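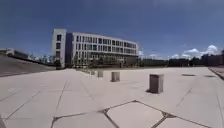 Reference > Built environment > Paving > Concrete slab paving

Concrete slab paving

Concrete slab paving is a hard ground surface made from flat concrete units, cast in place or brought to site and laid on a prepared base. Common in squares, forecourts, footpaths. Also called flag paving, though strictly flags are stone.

Base and bedding

Most failures start underneath. Usual build-up is compacted crushed rock, then a thin sand or mortar bed. Clay soils swell and shrink with the seasons, so the base goes deeper there. Slabs for foot traffic can be thin – anything that takes delivery trucks needs a lot more depth, often with steel mesh.

Joints

Concrete shrinks as it cures and moves with temperature. Joints give the movement somewhere to go. Three main kinds: contraction, expansion, construction. Filler is sand, mortar or a flexible sealant. Sand washes out and neeeds topping up. Joint layout is partly engineering, partly looks. Hexagons and other angular patterns turn up in bigger civic jobs, more cutting and more labour.

Colour and finish

Grey unless pigment or a coloured aggregate is added. Broomed, honed, exposed or plain trowelled. Trowelled is slippery in rain. Pale slabs stay cooler in summer but show tyre marks and chewing gum.

Drainage

Large flat areas still need a slight fall, to a channel or garden bed. Ponding is the most common complaint from owners, tree roots probaly second.

See also: Kerb, Permeable paving, Terrazzo

Last updated 31 October 2023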